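最后更新：2023年11月

工单126：小包装间白台面过亮，橙边包装看不清、摆不齐
提交位置：Bokbridge 二号楼，小包装间靠墙那张台
状态：处理中（主要问题已解决，剩一项观察）
分类：照明 / 台面 / 地垫

问题描述

白台面一开灯就亮成一片，浅色的东西放上去边都找不着。橙边的那批包装还算好认，因为外圈够粗、颜色够浓，可中间印的图案一到强光底下就泛白，看批次要拿起来侧着看。另外绿色地垫上有一团反光，站在台前低头就晃眼，时间长了眼睛酸。

还有一个附带的毛病：包装放在台面上会慢慢往外溜，排好的一排过一阵就互相压住边。一开始以为是谁碰的，后来自己站在旁边盯了一会儿，真的会溜！

先说句题外话，这间屋子我很喜欢。六月换过地垫以后整个屋子的气色都不一样了，原来那块灰的又硬又旧，新的这块绿得特别正，一进门心情就好。所以这张工单不是来抱怨的，是想把它弄到完美。

环境信息

台面：白色，光面，长边沿墙。
灯：Clasteck 吊杆灯，灯头可转，亮度旋钮在开关盒右侧。
地垫：Semple 的绿色垫，六月铺的，表面平，没有花纹。
包装：橙色粗边的小包装，中间有印刷图案，袋面带一点光。
工单系统：Prument。附件上传偶尔会卡，重试即可，跟本工单无关，顺手记一下。

处理记录

记录一　先看灯

拿照度计在台面正中量了一下，3000 勒克斯。难怪！这个数做精细检查都绰绰有余，我们平时只是分拣、摆放、封箱。旋钮拧到底是最亮，估计是上次做外观检查的时候拧上去的，用完没有拧回来。

先往回拧了半圈，台面马上柔和了，人也舒服。可是旋钮没有刻度，下一个人来了还是凭感觉。于是剪了一小条胶带贴在旋钮旁边，画了一道线，“日常到这里”。字写得不大好看，但很管用。

结果：台面发白减轻，图案能看清一部分。地垫上的反光还在。

记录二　地垫反光，走了一段弯路

最先怀疑的是清洁剂。保洁那边用的是带光亮成分的配方，拖完会留一层膜。用清水加软布擦了地垫中间的一块，晾着，回来看，没有区别。又擦了一遍，还是没有区别。

然后怀疑地垫本身是不是磨光了。蹲下来用手摸，中间跟边角的手感完全一样。把垫子往门口方向拖了 33 厘米，再看，光斑没有跟着垫子走，还在老地方。

这一下就清楚了：光斑的位置是灯决定的，跟垫子没关系。早该先做这一步的，拖一下垫子才花多少工夫，擦地擦了我一个上午。各位以后碰到类似的，先挪东西再擦东西！

垫子拖回原位，四个角重新压平。

记录三　转灯头

灯头原来是斜着朝外打的，一半光落在台面上，另一半越过台沿打到地上去了。松开侧面的手拧螺丝，把灯头往墙的方向转。第一次转过头了，墙上亮得像开了一扇窗，台面反倒暗了。往回收一点，再收一点，来回折腾了好几次，终于找到一个台面均匀、地上只剩淡淡一层的角度。

在台前站了一会儿，低头，抬头，再低头，不晃了。真的是舒服太多！那块绿色终于整片都是绿的，中间不再挖一个白洞。

注意：手拧螺丝要拧紧，这种灯头比较沉，没拧紧的话自己会往下坠，坠回来又是老样子。

结果：反光基本消除，待观察是否回位。

记录四　包装往外溜

把水平尺横着放，气泡居中。竖着放，气泡明显偏墙那一侧，也就是台面靠外这边低。台脚是可调的，外侧两只都缩到了最短，里侧的有一只还垫着一小块硬纸板（估计是当年为了不晃垫的，好心办了坏事）。

抽掉硬纸板，外侧两只脚往外旋，边旋边看气泡。旋到位以后锁紧螺母。再把一包橙边的放上去，轻轻推一下松手，停住了。换个方向推，也停住了。太好了。

不过光面台加光面袋，本身就滑，调平只是让它不自己走，手一碰还是会歪。所以又试了三种垫层：

一，厨房用的防滑网垫。抓得住，但网眼会在软袋子上压出小印子，放久了不好看。放弃。

二，薄硅胶垫，半透明的。抓得最牢，可是会吸灰，浅色台面上一圈灰边特别显眼，天天得洗。备用。

三，哑光的白色纸垫，就是隔壁打包用剩的那种。便宜，随手换，最意外的是它还能压住台面的反光，一举两得！缺点是沾水会皱。

目前选第三种，靠墙半边先铺，外侧半边留着光面做对照，看用的人更喜欢哪个。

记录五　复查

隔了 14 天再去看。先说好消息：台面还是平的，旋钮停在胶带线附近，包装没有再自己溜到台沿。纸垫换过两次，换的人还顺手把边剪齐了，谢谢这位不知名的好心人。

坏消息是灯头坠回来了一点，跟我在记录三里担心的一模一样。绿垫中间又是一团圆圆的亮光，往外慢慢淡下去；白台面也打得偏亮。三包橙边的并排搁在那边，互相稍微压着一点，外圈的橙色一眼就能认出来，中间白的、蓝的、黄的印刷也都在。颜色这么跳的包装，放在白底绿底旁边是真好看，光线再收一收就完美了。

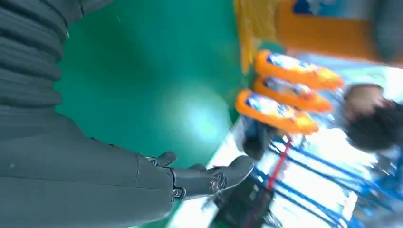

记录六　灯头加固

灯头的螺丝拆下来看，里面的垫圈压扁了，弹性基本没有，拧得再紧过几天也会松。换了一只新的弹簧垫圈，外面再加一片齿形的，重新对角度，拧紧。为了以后好对，用铅笔在灯杆和灯头交界的地方画了一道细线，两边对上就是正确位置。坠没坠，抬头看一眼线就知道。

换完之后特意用手往下压了压灯头，纹丝不动。这种手感，做过维修的都懂，舒坦！

剩余事项

灯头位置再观察一个月，铅笔线如果错开，请直接在本工单下回复，不用另开新单。

外侧半边台面要不要也铺纸垫，听大家的。目前收到的意见是想铺的多一些，也有人说光面好擦，洒了东西一抹就干净，这个确实有道理。

橙边包装的摆放：建议平放、不压边。压着边拿的时候容易带歪旁边一包。习惯叠着放的话也没问题，把有批次的一侧露出来就行。

日常小提示

开灯先看旋钮有没有过线。做外观检查需要最亮的，用完请拧回来。

地垫拖干净就好，清水足够，不用打光亮剂。

台脚不要再塞纸板了！觉得晃就来找我，锁紧螺母拧一下的事，我很乐意跑这一趟。

水平尺放在开关盒下面的挂钩上，欢迎大家自己量着玩，量完挂回去。

分享 3　评论 5

评论

封箱组：灯调过以后下午不头疼了，之前还以为是自己没睡好，原来是灯！给这张工单点个赞。投铺纸垫一票。

楼上样品间：我们那边也是 Clasteck 的灯，也会往下坠，请问弹簧垫圈是什么规格？想照着换一只。

提单人回复：规格我没背下来，拆下来的旧垫圈放在开关盒上面的小铁盒里，拿去比着买最保险。齿形的那片记得一起配，两片叠着用效果好很多。

保洁：收到，绿垫以后只用清水。那块垫子其实挺好打理的，比原来灰的强，毛絮一推就走。

夜班：反对外侧也铺纸，我杯子老放那儿，一圈水印子纸就皱了。里面半边铺着挺好，外面就留给我吧。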